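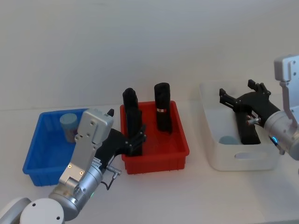 I got back from Cuvbridge late last night and slept until noon, so this will be a bit out of order.

The exchange students left in two groups. The first group had an early train, which meant getting up at an hour I don't want to repeat. We walked them to the station with all their bags and one very full backpack that belonged to none of them. It was Sixten Nygård's, and he wasn't even leaving. He had lent it to somebody for laundry and it came along by mistake. He took it back home with him afterward, still full.

The second group left in the afternoon, so there was time for a proper lunch. We went to Prullo, the place by the bridge with the soup. They put two tables together for us and let us stay long after we had paid. I had the bean soup again. I think I ate it five times this summer and I would still order it tomorrow.

Saying goodbye was harder than I expected. I have been on this team for three years and I thought I was used to it by now. People come for a semester, you help them find a room and a bike, and then they go home. This group was different for me, mostly because I lived on the same floor as half of them. The kitchen is very quiet now. Somebody left a jar of pickles and a note that says they are for everyone.

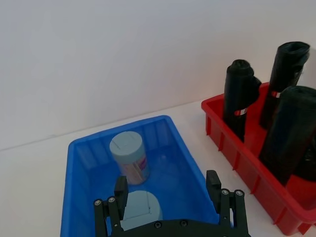

The farewell party was the night before, in the big room at Vorkelach. We had planned for a smaller crowd, and more than 200 people came. The drinks ran out early and two of us had to bike to the store and back. The music was fine once the speakers worked. Zulu played last – that's the band from the music department, for anyone who hasn't heard me talk about them already – and they did the slow song everybody had been asking for all evening. A lot of people cried during that one. I went outside for a while.

Cleaning up took until three in the morning. I found one shoe, a scarf and a library book that was due in the spring. If any of these are yours, write to me. The shoe is a left one, brown, and the scarf is green.

I have a little time off now before the new students get here. Arrival day is 13th August, and I still need to print the maps and sort out the room keys. Sixten is doing the airport pickups again because he is the only one of us who likes driving. I might go visit the Lisbon people in November if I can find a cheap flight. They have offered me a couch and I plan to take them up on it.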